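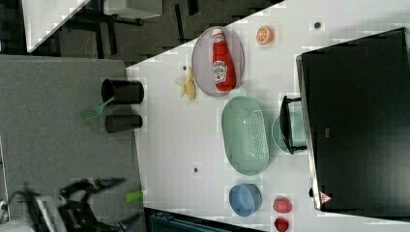 El bote de ketchup en su plato, la media naranja al lado y el escurridor verde menta en medio de la mesa.

La cocinita, otra vez encima de la mesa

Junio · Publicado en Flutden, cosas de casa
Tiempo de lectura: 5 minutos

Llevo toda la tarde con la cocinita y todavía no he llegado al cajón de abajo. Empecé por el ketchup, como siempre. No sé qué tiene ese bote, pero cada vez que vuelco las cosas de jugar es lo primero que agarro, y esta vez lo tumbé en el plato ovalado y ahí se ha quedado, con su tapón blanco y su etiqueta del tomate. Queda bastante ridículo (¿quién se sirve un bote entero de ketchup en un plato?), pero me gusta, y además el rojo con ese color del plato, que yo llamo rosa y en casa llaman gris, hace una pareja estupenda.

El plan era sencillo: sacarlo todo, ver qué se usa y qué no, y guardar lo que sobra en una caja. Lo sencillo me duró hasta el plátano. Es de los que se pelan, amarillo muy pálido, y lo tengo medio abierto con la piel para los lados. ¿Se guarda abierto o cerrado? Si lo cierro, el siguiente que juegue tiene la gracia de pelarlo. Si lo dejo abierto, se ve que es un plátano y no una vaina rara. Lo he cambiado de idea tres o cuatro veces y al final lo he dejado abierto en la mesa, que es la manera que tengo yo de decidir las cosas.

Los que me leéis desde hace tiempo ya sabéis que mi historia con la comida de juguete empezó con un lote de 100 piezas que compré en el mercadillo de Lai, una mañana que iba a por macetas. Cien piezas suena a mucho y lo es, sobre todo cuando descubres que una buena parte son huevos fritos. Los huevos los regalé casi todos, y también unas salchichas tristísimas que no quería nadie. Con la fruta fui más blanda. Las fresas, por ejemplo, no las suelto, aunque se me vayan siempre a la esquina de la mesa y luego al suelo, y del suelo a debajo del sofá, y de ahí ya no vuelven hasta la siguiente limpieza grande.

Me preguntabais en los comentarios por qué mezclo comida de juguete con cacharros que podrían estar en cualquier cocina. Pues porque se juega mejor! Un escurridor como es debido, con sus agujeritos, aguanta que lo llenen, que lo arrastren y que se lo pongan de sombrero. Los juegos cerrados, esos que vienen en caja con cada cosa encajada en su hueco, son monísimos el primer día. Luego falta una taza y ya parece que está todo roto. En cambio, con un batiburrillo nunca falta nada, y si aparece un cuenco azul al lado de uno verde, bienvenido sea el azul.
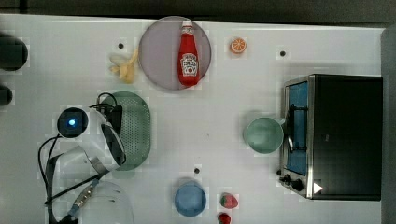
Y luego está el tema de los aparatos, que da para otra entrada. Yo era muy de no tener ninguno: con un cajón boca abajo se hace un horno magnífico, decía, y lo decía convencida y un poco pesada. He cambiado de opinión. Una puerta que se pueda mirar por el cristal y un par de mandos organizan el juego entero, lo tengo comprobado. De pronto hay un sitio donde las cosas "se hacen" y otro donde "se comen", y lo que está en medio es cola de espera. La naranja espera. El plátano espera. El ketchup no espera nunca, el ketchup se echa a todo.

Lo malo es el sitio que ocupan. Un horno de sobremesa se te come un lado entero y el resto tiene que apretarse en lo que queda, así que yo lo arrimo a un extremo con la puerta mirando hacia la mesa y no hacia fuera. Parece una tontería, pero si la puerta mira hacia fuera hay que rodear la mesa cada vez, y al tercer viaje alguien tropieza (yo, tropiezo yo). Las tazas las dejo cerca de la puerta, el plato más arriba y el escurridor en el centro, que es donde acaba de todas formas lo pongas donde lo pongas.

También he aprendido a no poner mantel. Tuve uno precioso de cuadros y era un suplicio, porque tirabas de una punta y se venía abajo el restaurante completo. Sobre la mesa blanca y pelada los colores se ven de maravilla, y si una pieza va a parar al suelo gris, pues se recoge y ya está.

De colores quería hablar un poco, que es lo que más me pedís. No hay ningún secreto. Me tira el verde menta y por eso se repite, y lo demás es lo que ha ido cayendo. Los vasos negros me parecían feos como un demonio cuando los traje y ahora son mis favoritos, porque frenan un poco tanto pastel. Si tuviera que empezar de cero, compraría una cosa oscura por cada puñado de cosas claras y me olvidaría de ir a juego. Una amiga me mandó una vez el enlace a una cocina de madera de Lukitov, todo en beige, y estuve mirándola un rato largo con el té en la mano. Preciosa. Pero costaba 2.000 y pico con los muebles y los accesorios, y por ese dinero yo quiero que cocine de verdad.

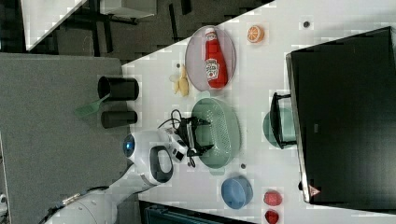
Lo que se queda y lo que se va

Se queda el escurridor, por descontado. Se queda el ketchup, se queda el plato y se queda el plátano (abierto, por ahora). La naranja también, que cortada enseña los gajos y siempre hay alguien que pregunta si se puede exprimir. No se puede.

Se van las tapas sueltas de botes que ya no existen, los cubiertos diminutos que se cuelan por todas partes y un pimiento que ha perdido el rabito y ya parece cualquier cosa. Los llevo a la ludoteca de Inent, que cogen de todo y lo agradecen mucho. Si vivís por la zona, preguntad antes, que el espacio lo tienen justo.

La espátula verde está en duda. Es la que más se usa para remover y también la que más se usa para pegar, así que igual pasa una temporada en alto.

He estado 40 minutos buscando la caja donde guardo la fruta y estaba debajo de la otra caja, la de las tapas. Le he pegado una etiqueta bien grande, FRUTA, con rotulador negro. La entrada de las cajas que escribí el invierno pasado lleva casi 3.000 visitas, que para este rincón es una barbaridad, y resulta que la que necesita releerla soy yo.

Mañana por la tarde me pongo con el cajón de abajo. Si tenéis algún truco para que las fresas no acaben debajo del sofá, dejádmelo en los comentarios, por favor, que lo pruebo todo.

Entradas recientes
- Cajas, etiquetas y el rotulador que no pinta
- El mercadillo de Lai: qué compré y qué debí dejar allí
- Una estantería baja para la entrada
- Bizcocho de yogur para meriendas largas
- Cómo lavo los juguetes de cocina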